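Fathima Matubbar
so the 41 to Gelberg is going down to 3 buses a day from September. three. last one back is 17:10

who finishes work in time for a 17:10?? not me, not anyone at the hospital

and nothing at all on a Sunday, same as now tbh

"low demand" they say. well yes, if it turns up late or not at all people stop waitng for it

my mum gave up and gets lifts off a neighbour now. she misses choosing when to leave
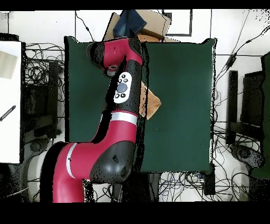

Buses & Trains

petition had 283 names at lunch. pls sign, paper copy in the libary too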